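Jikard

Jikard is a two-armed tabletop robot kit sold by Indell, a Canadian automation supplier, for training and testing in the handling of household goods. It is offered as a complete workstation or as a set of parts for customers who already own suitable arms. The name covers the hardware, the control software and a yearly support plan.

Development

The kit grew out of a single-arm bench unit designed by Harpreet Gill and Nathalie Després. The earlier unit could pick small packages from a tray but could not steady a cabinet or box while opening it. A second arm was added during a redesign led by Després, and the first complete workstations were shipped in January. Release 13 of the control software, dated 14 Aug 2021, introduced a shared motion planner for both arms.

Design

The arms stand on separate bases at the rear of the table and reach forward into a common work area. Each carries a two-fingered gripper. Jaw force is set in software, with a lower limit for thin-walled items such as drink cans and a higher one for rigid cartons. The bases have illuminated status rings, and power and signal cables are routed along the back of the table.

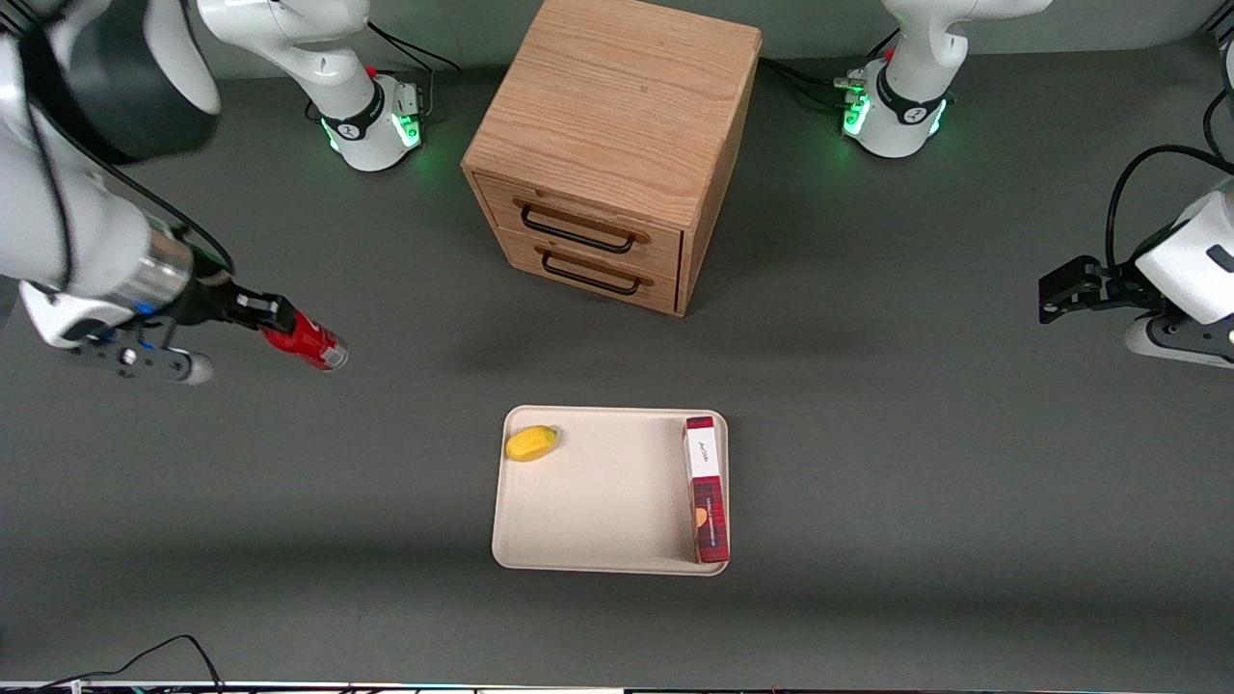
Controller settings are stored per object class. An operator may record a new class by guiding the arms through a task, after which the recording is trimmed, labelled and added to the library. The standard library holds 73 classes. Drawers and hinged doors are treated separately from loose goods, as the grippers must follow a fixed path once they have taken hold of a handle.

Options

The basic kit includes the arms, grippers, controller and mounting plates. A furniture set and a tray set are sold separately. Fillance, a leasing firm, offers the workstation on 19-month terms with calibration included. Replacement finger pads are listed under part number 2841.

Reception

In a review for the trade newsletter Wong, Yareli Ocampo praised the repeatability of the grippers and the clear layout of the recording software. She criticised the cable routing, which she considered untidy for a product at its price, and the lack of a printed manual. Sylvie McKinnon, writing in a later issue, found the shared planner slow when both arms worked close to the same object. Indell has since published a revised cabling guide.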